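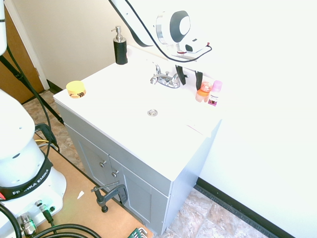

Taller compartido: brazo y lavabo, dudas con la mesa y el agarre

pkairys
Hola a todos. Disculpen mi español, lo aprendí de adulto y escribo despacio. En el taller Corkik estamos construyendo una tarea de limpieza de lavabo con el brazo. La base va sobre una plataforma de madera y la plataforma se sujeta con un sargento en el borde. Mi problema es el siguiente: cuando el brazo se extiende hacia la grifería, la pinza llega 4 mm más baja de lo que pido. Con el brazo recogido el error desaparece. ¿Es la madera que cede, o es mi calibración?

tanetreloar
La madera, casi seguro. Con un solo sargento a la vista yo no movería nada rápido. ¿Hay más por detrás?

pkairys
Sí, hay otro por detrás. La velocidad es baja, no he pasado nunca de la mitad.

Jamila_S
No estoy de acuerdo con Tane. Si fuera la plataforma, verías también oscilación al frenar. Yo revisaría primero la masa de la herramienta. ¿Has incluido en la configuración el módulo blanco que llevas en la muñeca y el tirón del cable negro? Ese lazo de cable me parece largo, además. Con el codo alto se te puede enganchar en el grifo.

pkairys
He declarado la pinza, pero el módulo no. Lo pesé ahora: 102 gramos con su soporte. El cable lo dejé largo a propósito, porque con el corto la muñeca no giraba completa.

tanetreloar
102 gramos no te dan 4 mm, Jamila. Pon un reloj comparador en el borde de la plataforma y extiende el brazo. Son diez minutos y se acaba la discusión.

ewan_t
Pregunta de otro tipo: ¿el mueble está fijado a la pared? Si la pinza empuja el jabonero negro y el mueble se mueve, tampoco sirve calibrar.

pkairys
No está fijado, solo apoyado. Pesa bastante, pero tienes razón, voy a marcar su posición en las baldosas con cinta.

Jamila_S
Para los botes pequeños del fondo, ¿entras por encima del grifo? A mí el caño curvo me ha dado muchos disgustos.

pkairys
Por encima, sí, y bajo entre el grifo y los botes. El espacio es justo. El tarro amarillo es más fácil porque está delante, a la izquierda, y lo uso para las pruebas.

pkairys
Vuelvo con medidas. Comparador en el borde: la plataforma baja 3 mm con el brazo extendido. Después declaré la masa del módulo y el error total pasó de 4 a 3,4 mm. Entonces los dos tenían una parte de razón, pero Tane más.

tanetreloar
Pon un travesaño debajo, pegado y atornillado. No gastes en placa de acero todavía.

Jamila_S
Acepto la derrota parcial. De todos modos, recoge ese cable.

pkairys
Compraré el travesaño mañana por la tarde. El cable lo sujetaré con una segunda correa y probaré otra vez el giro de la muñeca. Gracias por la paciencia.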